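Laundry and Garment Care Assistant (part-time)
Drelell Residential Services, Damthorpe House
Posted October 2020

Drelell Residential Services invites applications for the position of Laundry and Garment Care Assistant at Damthorpe House. The position is part-time, 14 hours per week, worked over 3 days. It became vacant in August and is open to applicants with or without previous experience in commercial or household laundry.

About the position

Damthorpe House provides long-term accommodation for adults who receive daily help with meals, cleaning and clothing. Residents' personal garments are washed on the premises and are sorted, folded and returned to each resident's room by the assistant on duty. Bed linen and towels are sent to an outside contractor and do not form part of this position, apart from checking deliveries against the order sheet.

Most of the work is done by hand at a folding table. T-shirts and other knitted garments make up the greater part of each load, and they are to be laid out on a cloth, smoothed and folded to the house pattern.

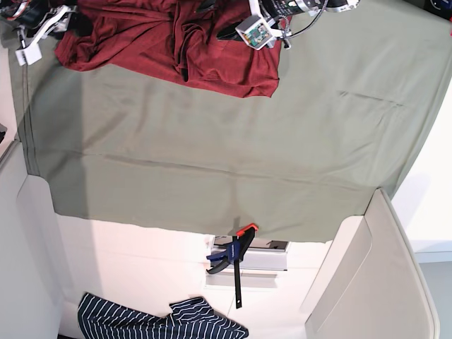
Folding cloths are changed at the start of each shift and must lie flat before any clothing is placed on them. Garments are handled one at a time. A garment that has a loose hem, a missing button or a stain is set aside and entered in the repair book, and it is not returned to the resident until the entry has been signed.

Duties

Sort incoming clothing by color, fabric and care label.
Operate washing machines and dryers according to the posted settings.
Fold, hang and label personal garments.
Deliver finished clothing to residents' rooms and put it away in the drawers or closets indicated.
Carry out small repairs such as hems and buttons. Training is available through our Irton site.
Keep the laundry room clean and report any faults in equipment on the day they are found.

Working conditions

The position involves standing for much of the shift and regular lifting of full baskets. Seating is available for repair work and for breaks. Clothing is never to be left in a heap at the end of a shift; anything unfinished is placed in the resident's own basket with a note for the next assistant.
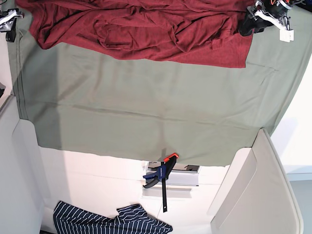 Shifts begin at 8 in the morning. Assistants are expected to change into house uniform before the shift begins. Uniforms are supplied and laundered without charge.

Requirements

Applicants must be able to read care labels and written instructions in English. They must be careful with other people's belongings and willing to respect the privacy of residents when entering their rooms. Experience with a domestic sewing machine is welcome but is not required. The successful applicant will be asked to complete a background check and to provide 2 references, at least one of them from a former employer or teacher.

How to apply

Application forms may be collected from the front office at Damthorpe House or requested by mail from the Drelell personnel office. Please state on the form which days you are available and whether you would also consider occasional shifts at Irton. Selected applicants will be invited to an interview and a short practical session in folding and sorting.

Drelell Residential Services is an equal opportunity employer. Applicants who need an adjustment for the interview or the practical session should note this on the form.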